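One Cup for the Toothbrush

27 May 2020
By Mimoza Mladenović

In the last newsletter I asked the readers to tell me which small corner of the home gives them the most trouble. I received 17 answers, and five of them were about the same place: the edge of the bathroom sink. So this time I write about the toothbrush.

Ornella De Luca wrote that in her apartment the sink has no flat edge at all. For years she put the toothbrush on the window sill, and it fell down every time somebody opened the window. Mohit Dixit has the opposite problem. His sink is wide, and because it is wide, everything stays there: the razor, the hair clips of his daughters, a bottle of mouthwash that has been finished since winter.

I also tried different solutions. First I bought a holder with a suction cup, from Brusico. It held for one week on the tile and then it came down in the night with a big noise. After this I had a closed plastic box, but a brush that is put away in a closed box dries slowly, and I did not like the smell. Now I use a normal cup from the kitchen. It is heavy enough to stand by itself, it can be washed with the other dishes, and if it breaks I have more of them.

A few things I learned with the cup. Choose one that is wide enough for the brush and also for the toothpaste, so the tube does not travel around the room. Put the bristles up, and leave some air between the brushes if two persons share. Shake the water out before you put the brush back, and wash the cup every Sunday, because a ring forms on the bottom.
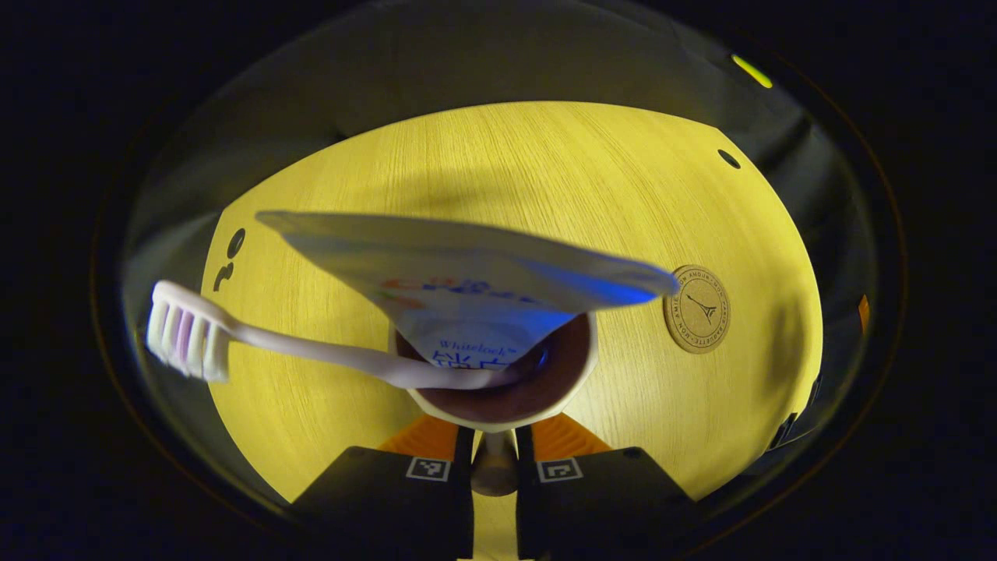
The cup does not have to live in the bathroom. Yoon-hee Yeo keeps hers on a small table in the hallway, and in the morning she carries it to the sink and back. She says it was strange for the first days, but now her two boys do the same and there is no more waiting at the mirror. If you try this, put a coaster close by for the cup, as water can leave a mark on wood.

For July I would like to write about towels and where to hang them when there are not enough hooks. Please send your ideas to me or to Amado Estrella before the end of June.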